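Speaker notes: Keeping a Town Archive on a Small Budget
Terkmont Local History Day, 12/7/25

Open with the flood. In March the Tillevon reading room lost 241 folders when a pipe burst over the map cases. Pause. Ask who in the room keeps boxes on the floor.

Main point for the first part: know what you have before you buy anything. Tillevon had a list, but it stopped at box 90. The rest had to be worked out from old accession cards, and that took longer than the drying.

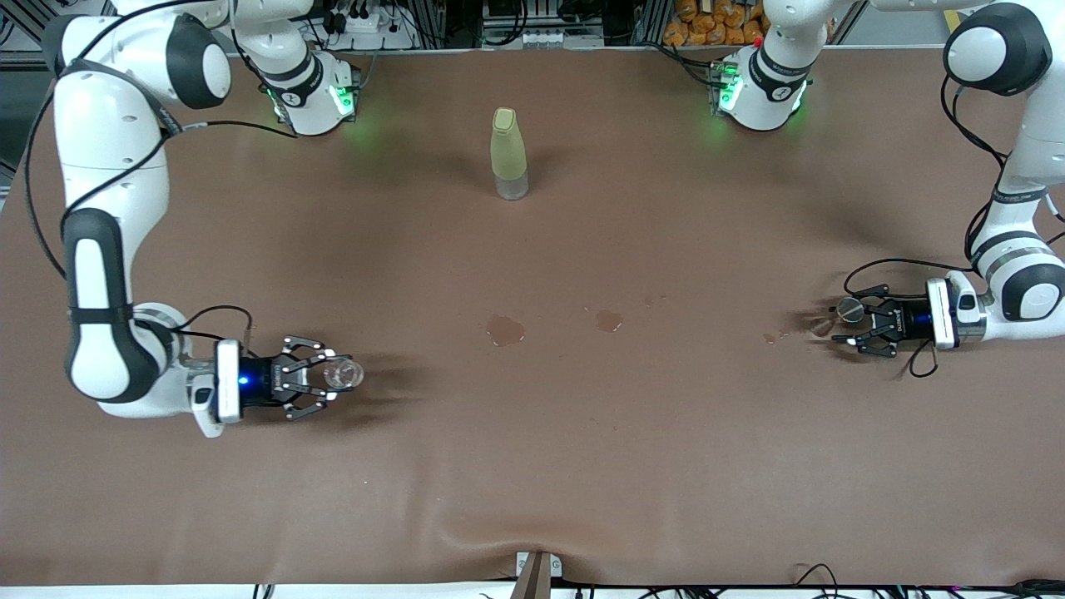
4 min read

Work space. You need one long table with a smooth, clean cover. Keep food and pens off it. Pencils only. Lay out one folder at a time and put it back before you open the next.

Boxes. Barnon sells a plain acid-free box that fits a standard shelf. Aquino has a deeper one for ledgers. Terkmont bought 309 of the Barnon boxes and paid $996 for the shelving. Mention that the shelving was secondhand.

Labels. Pencil on the folder, printed label on the box. Same number on both. Skip the color codes, they fade and new people can't read them.

If time is short, cut the part on newspapers and go straight to photographs.

Photographs: cotton gloves for negatives, clean dry hands for paper. Store prints upright. No rubber bands, no paper clips.

Last slide has the supply list. Leave it up during questions.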